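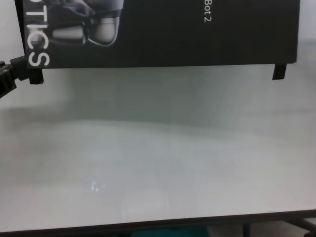

Yu-na Shim wants it on record that a white table is a mistake, that it shows every crumb and every ring of tea, and that she said so before the van had been unloaded. She did say so. She said it again on the stairs, while holding the heavier end.

So begins the gallery for the great table hunt, which took us from Oker to Vongate and back with a tape measure, a flask and very little agreement. We had been working on an old door laid over two filing cabinets. It had a letterbox in it. Pens went through the letterbox, and so did a sandwich on one occasion.

The broad white top in the picture is the one that won. It cost £193, which Shewit Chala called daylight robbery until he tried the other shops, after which he called it a fair price and wanted to know if there was a second. There wasn't.

A few notes for anyone in the same boat:

Measure the stairs as well as the room. We allowed 20 minutes to get it up to the first floor and needed over 8 times that, with a break for Shewit to sulk on the landing.

Pale walls and a white top do make a room feel bigger. They also make it feel like the dentist's, so we have ordered a lamp.

Elbows: plenty of space. Two people can now spread out their papers without the small border disputes that used to take up most of Monday.

Tea: permitted, with a coaster. Yu-na bought 12 coasters. I can find three.

The door has gone back to being a door, in Shewit's shed at Voramness, where the post can reach it again. I'm told the shed has never had any. More pictures in September, when the shelves go up and we start arguing about brackets.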